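From: Nerys Dafis
To: Rurnow crockery swap list
Date: 3/2/23
Subject: Re: [rurnow-swap] Odd plates and what to do with them

Branwen Bowen wrote:
> Hello all, I've inherited my aunt's kitchen cupboards, more or less,
> and I'm drowning in plates. Hardly any of them match. Do people here
> use odd ones every day or do you save up until you've got a proper set?
> Also, how do you store them so the patterns don't get scratched? And
> is anyone else still looking for the lemon ones, or have I imagined
> that? I'm sure somebody asked in October.

Hi Branwen, and hello everyone else,

You didn't imagine it, it was me! I was after the lemon plates with the teal rim, and I've had a bit of luck since then so I thought I'd answer all your questions in one go while the kettle's on.

First off, use them. Please use them! I kept my gran's good plates in a box for years and all that happened was that I forgot which box. Now everything goes in the same cupboard and whoever lays the table takes what comes. My sister thinks it looks like a jumble sale, but she eats off white plates in a white kitchen, so we were never going to agree.

The lemon ones came from the Saturday table at Lougher. I paid £2 each and would have paid more, though don't tell the chap on the stall. There's no maker's name that I can find on the back, just a smudge, so if anybody recognises the pattern do shout. It's cream in the middle with yellow lemons, some whole and some cut, and green leafy sprigs in between. I think it looks ever so cheerful on my dark worktop, even with the crumbs I can never quite keep on top of.
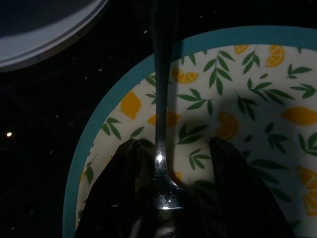

STORING THEM

I put a sheet of kitchen paper between each plate and the next. You can buy felt rounds (Hanuvico do a packet of them, I believe) but kitchen paper is fine and you can throw it away when it gets grubby. I don't go above a small stack, and I keep the heavy serving dishes on the shelf underneath. If you've got plates with any gold on them, keep those out of the dishwasher altogether. I learned that one with a wedding present.

SPOONS AND SCRATCHES

Somebody asked off list about grey marks from cutlery. Mine get them too. A bit of bicarb on a damp cloth shifts most of it, and you want to go gently over the printed part. I'm not fussy about spoons, plain stainless steel does me, and I dry them by hand when I remember (our water leaves spots on everything).

WHAT I'M STILL AFTER

Bowls, if there are any to go with the lemons! I'd happily take 2 or 3, chips and all. I can offer a Bestamska gravy boat in exchange, no lid, or a box of blue saucers that have lost their cups. I'm over in Rurnow most Thursdays and can bring things with me.

Branwen, if you do decide to part with some of your aunt's, would you put a list up here first before they go to the charity shop? I'd love a look.

All the best,
Nerys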